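Can you teach a robot the way you teach a puppy?

You may have seen a video of a robot folding a T-shirt and thought, wow, it worked that out by itself. I'd be a bit careful about that. Most of the time a person showed it what to do first, and showed it again, and again.

There are two main ways to do the showing. The first is by hand. You take hold of the robot's arm and move it yourself, a bit like a grown-up guiding your hand when you were learning to write. The robot's joints can feel where they are, so it stores every bend and turn as a long list of numbers.

The second way is by remote control. You stand to one side and move a controller, or sometimes a small copy of the arm, and the big arm follows. The robot saves the moves you made it do, and often what its cameras saw as well.
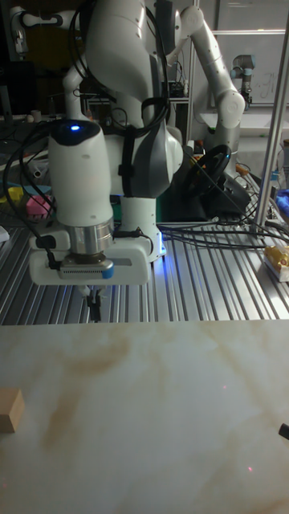

Both ways are slower than they sound. Henok Abera teaches robots at a workshop called Vusedmont, and he kept a tally for one job: picking up a block and putting it in a box. He did it 141 times by remote control. He threw away 18 of those because he had fumbled them. A robot can't tell a good example from a clumsy one, so if you wobble, it may learn to wobble.

Then came the test. The robot had 76 tries on its own and got almost all of them right. Sounds great! But the box was always in the same place. When Henok moved it to the other side of the table, the robot missed four times in a row.

So has it really learned? A puppy that knows "sit" in the kitchen can often manage it in the garden too, with a little practice. A robot may need a whole new set of examples – and a patient person to give them.

Next time you see a clever robot video, try asking a few questions. Is someone steering it from just out of sight? How many goes did it have before the one they filmed? What happens if you move the box?

If the video doesn't say, you are allowed to wonder.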